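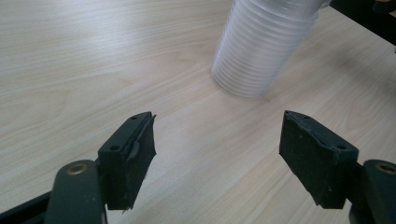
Monday, 6:40 a.m.

Back on the cup count. Opening stock on the sheet was 2,084. I make it 239 short of that, and the sheet has not been updated since Su-chen's last order, so either figure could be wrong. Su-chen says the order from Kelberg came in two parts and the second part was entered twice. If she is right the shortage is mostly on paper. I have asked her for the delivery slips.

Method, so I can repeat it. Stack the cups on the table, measure the height of the stack, subtract the height of one cup, divide by the rim spacing, add one. It works for clear plastic cups as long as they are all the same make. It does not work if someone has pushed them together hard, as the rims close up and the spacing drops. I checked by hand on two stacks. The first agreed. The second was off by one, and I had read the ruler at an angle.

A tall stack leans. Past a certain height I can't get one to stand true. The lean starts low down, where the cups are seated unevenly, and the rest of the stack follows it. Twisting each cup a quarter turn as it goes on helps a little. Fung-ping's suggestion was to build against the wall, but then the ruler won't sit flush, and reading the height becomes guesswork. I have settled on shorter stacks and more of them.

The table is good for this. It is flat and the top wipes clean in one pass. The pale finish is hard on the eyes when the cups are clear, though. Rims against light wood grain are difficult to pick out, and I lost my place twice. I tried a sheet of dark card behind the stack and the edges were much easier to read. Will keep the card in the drawer with the ruler.

10:15. Montserrat wants the cups moved to the lower shelf before the June fair. Measured it: 19 inches of clear height, less the lip. The long sleeves will have to go in on their sides. Lying down they roll, so they need a stop at the front. A strip of molding would do, glued, no screws, as the shelf is thin. Yao-tsung has offcuts.

Also measured the cupboard by the sink. It is deeper but the pipe takes up the back corner, and I don't want anything we drink from stored under a pipe joint. Crossed off.

Open sleeves are a separate problem. People take cups from the middle, then put the remainder back without folding the plastic over. I found 13 open sleeves this morning. Combined what I could, bagged the rest, and set aside a few cups with split rims. The splits all run down from the rim for a short distance and stop. I suspect the sleeves at the bottom of the carton, which take the weight of the others, but I did not keep track of which sleeve each cup came from. Next time I will.

2:30. Slips arrived. The second part of the Kelberg order was entered twice, as Su-chen said. Corrected the sheet. There is still a difference, smaller, and I can't account for it. Aaliyah thinks the Promdale lunch was never written down. She is going to look through her messages tonight.

Tomorrow: lids. There are two sizes in one box and the labels have come off. Check each against a cup before counting. Ask Yao-tsung about the molding. Buy a second ruler.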